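Holroyd HD20 Worktop Oil, Satin
Product code: HD20-S
Supplied by Stitari, Pladthorpe
Data sheet revised 23 Apr 2018

Description
Hardwax oil for interior timber worktops, breakfast bars and shelves. Penetrates the surface and cures to a low satin sheen. Suitable for oak, beech, birch, ash and maple. Not suitable for laminate, stone, or timber that has been varnished, unless the varnish is fully removed first.

Preparation
Sand with 120 grit, then 180. Do not go finer, as the oil will not key properly. Vacuum, then wipe with a lint-free cloth dampened with white spirit. Timber must be below 12% moisture content. Teak and iroko need a test patch in every case. 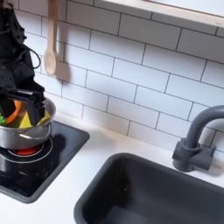 Application
Stir well before and during use. Do not shake. Apply thinly along the grain with a short-pile roller or a natural bristle brush. Remove any surplus after 20 minutes with a clean cloth. Two coats are normal on sealed work; new timber takes 3. End grain around sinks and hob cut-outs should be treated before the worktop is fitted, including the underside.

Drying
Touch dry: 8 hours
Recoat: 12 hours
Light use: 2 days
Full cure: 14 days
Times are for 20 degrees C with good airflow. Cold or damp rooms will take longer. Keep standing water off the surface until fully cured.

Shelves and small panels
Coat both faces on the same day to limit cupping. Stand panels on edge to dry, with a gap between them.
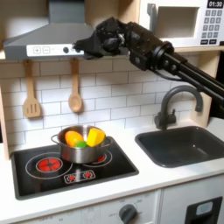 White microwave on a light wooden shelf, beside a grey hood.

Care
Clean with a damp cloth and mild soap. Do not use bleach, scouring pads or steam. Worn areas may be sanded lightly and recoated without stripping the whole top. Irari Maintenance Spray is compatible.

Sizes
1 litre, 2.5 litre. The 5 litre tin was withdrawn in August.

Safety
Oily cloths can catch fire on their own. Soak in water and lay flat outdoors to dry before disposal.

Technical queries: Hayley Dunmore, extension 112
Trade accounts: Jamie Sowerby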